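白色的桌子：工作室里的一张桌面
2021年11月16日

首页 > 相册 > 房间和家具

欢迎来看这个相册。我在Bestitz住了几年，中文是我后来学的语言，所以如果有的句子写得不太自然，请您原谅。我想用比较简单的话，介绍我每天都要用的一张白色桌子，还有我怎样在桌子上放东西、怎样收拾它。

这张桌子是二月买的。以前我用的是一张深颜色的旧桌子，是前一个房客留在房间里的。它很结实，可是白天也显得很暗，小的东西掉在上面，要用手去摸才能找到。冬天的时候我下午四点就要开灯，灯光照在深色的桌面上，眼睛很快就累了。我忍了两个冬天，后来决定换一张。

我先去了Orska的家具市场，那里的桌子大部分都是亮面的。亮面的桌子在店里很好看，可是把灯一打开，桌面上就出现一个很亮的圆点，坐在哪里都躲不开。卖家具的人建议我铺一块布。我不喜欢在布上工作，布会动，也会把小东西藏在褶子里。

最后我在Eston的一家店里找到了现在这一张。白色，不反光，价钱是474，送货另外加100。送货的人把它抬到楼上，用了很长时间，因为我们的楼梯转弯的地方很窄。桌腿是到了房间里才装上去的，装的时候少一个垫圈，店里过了一个星期寄给我。

搬进来以后，房间变亮了，这一点我没有想到会这么明显。桌子不大，但是因为颜色浅，看起来比旧的那张宽。我坐下来的时候，心情也比较安静。

关于桌面的颜色，我想多写几句。刚买的时候我以为白色就是白色，后来才知道它一天里要变好几次。早上光从旁边来，桌面有一点蓝；中午最平，差不多没有影子；到了傍晚，离窗户远的那个角先变灰，然后灰色慢慢走到中间来。我有时候什么都不做，只看这个变化。朋友们觉得这样有点浪费时间，我觉得没有关系。

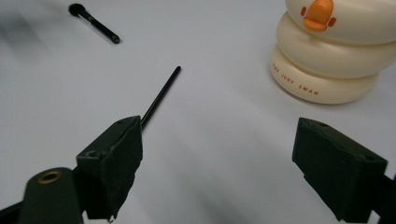
白色的哑光桌面，上面有柔和的灰色阴影，左上角比较暗。几样东西放得有远有近。

我喜欢东西之间有一点距离。在旧桌子上，我习惯把所有的东西推到一起，堆成一堆，需要哪一个就从里面拉出来，结果常常是别的东西掉到地上。现在我尽量让每一样东西有自己的位置。不常用的放远一点，马上要用的放近一点，中间留一块空的地方给手。这不是什么特别的方法，可能很多人从小就会，我是三十多岁才学会的。

收拾桌子，我一般在晚上做。顺序是这样的：先把杯子和盘子拿到厨房，再把纸收到抽屉里，然后才看剩下的小东西。小东西最麻烦。夹子、橡皮、不知道从哪里来的螺丝，每一个都很小，可是每一个都要想一想应该放在什么地方。我有一个铁盒子，上面写着“以后再看”。盒子现在已经满了，盖子要用力压才能关上。

擦桌子的经验也写一下，也许对买了同样桌子的人有用。哑光的白色桌面不容易看见手印，但是铅笔的灰很容易留在上面。我开始的时候用很湿的布擦，灰被水带开，变成一大片，更难看。现在我先用干的软布轻轻地擦一次，再用稍微有一点湿的布擦第二次。不要用粗糙的海绵。我用过一次，在靠墙的那边，那一小块到今天还比别的地方亮，从侧面看得出来。

咖啡要马上擦。红茶也是。如果过了一夜，可以试试小苏打加一点水，放几分钟再擦掉。我在Osman买的那种专门的清洁剂也可以，味道有点重，用的时候最好开窗。

有读者写信问我，白色的桌子是不是太容易脏。我的回答是，它和别的桌子一样脏，只是您会早一点看见。对我来说这是好事，对不喜欢每天擦桌子的人，可能就不是。

也有人问我为什么不在桌上放一盏漂亮的台灯。我放过，后来又拿走了。台灯的底座占地方，灯光从一个方向来，每样东西后面都有一条很黑的影子，写字的时候自己的手也挡光。现在我把灯夹在旁边的架子上，高一些，影子就淡了。如果您的房间里只有天花板上的灯，我建议先把桌子的位置换一换，再决定要不要买新的灯。我的桌子在房间里换过三个地方，现在的地方是离门最远的，走路的时候不会碰到桌角。

下一个相册我想介绍厨房里的架子。架子也是从Orska买的，比桌子便宜很多，问题也多很多。有一层总是往左边斜，我在下面垫了硬纸，还不够，明天要再去找一块薄的木片。

如果您想使用这个相册里的照片，请先给我写信。文字里有错误，也请告诉我，我会改正。

上一个相册：窗台上的植物
下一个相册：厨房的架子（准备中）
浏览次数：1,664
留言：2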